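So I finally did it. I moved my whole sourdough habit over to rye, and my kitchen smells like a very old bakery (in the best way).

Some background, for those of you who weren't around for the wheat years. I kept the same starter going through two apartments and one very hot summer, and I was happy with it. Good crust, decent crumb, toast for days. Then in February I spent a long weekend in Ellby, and the little place by the harbor served this dense, dark, slightly sour bread with cold butter and nothing else. I ate four slices before my soup came. I bought a loaf to take home and it was still good a week later, which my wheat bread has never once managed!

Naturally I came home and assumed I could just swap the flour. Reader, I could not. My first loaf was a brick with a tunnel through it. The second one looked gorgeous and was pure glue inside, the kind of glue that stays on a bread knife through the dishwasher. I'd kneaded it the way I knead everything, and rye doesn't want that at all. You stir it, you scrape it into a tin, you smooth the top with a wet spoon and you walk away.

The flour matters more than I expected, too. I started with the supermarket bag and it was fine, a bit dull. Then I ordered a sack from Hoekstra, a small mill that grinds it coarse, and the difference in smell alone was worth the postage — sweet and a little like hay. I use 600 grams of it per loaf now, plus a big spoonful of dark syrup and more salt than feels right. Caraway if I'm in the mood. My household is split on caraway and I've stopped asking for votes.

Then there's the tin. I have a long, lidded one from Brastora that I'd been using for storing cookie cutters, and it's perfect for this. Grease it like you mean it, lid on for the first part of the bake, lid off for the last 20 minutes. I've forgotten the lid-off part twice and the loaf came out pale and sulky, still edible, better toasted.

The hard bit is waiting. Rye needs a full day wrapped in a towel before you cut it, and I'm a person who eats the end off a hot baguette on the walk home. I cut loaf three after 4 hours and regretted it. Loaf five I put on top of the wardrobe so I'd have to get the step stool out, and that worked beautifully. The inside had set, the slices came off thin and clean, and I had it with pickled herring and a boiled egg and felt extremely pleased with myself.

Things I still haven't sorted out: the top cracks down one side every single time, always the left, and I can't decide if it's my oven or my smoothing technique. I've turned the tin around halfway through. Still the left! If you bake rye and you've solved this, the comments are open and I'm all ears. I'd also love to hear what people do with discard that isn't pancakes. We have had so many pancakes. I tried crackers once, rolled out between two sheets of parchment with sesame on top, and they were great for an evening and then went soft in the jar.

Next up is a seeded version, with sunflower and pumpkin soaked overnight, and maybe a splash of the dark beer from Suvano that's been in the back of my fridge for ages. I'll report back, probably with butter on my sleeve. 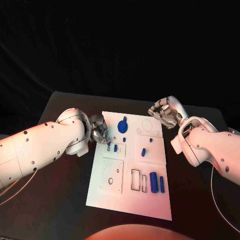 *A silver hand over the white board, fingertips down.*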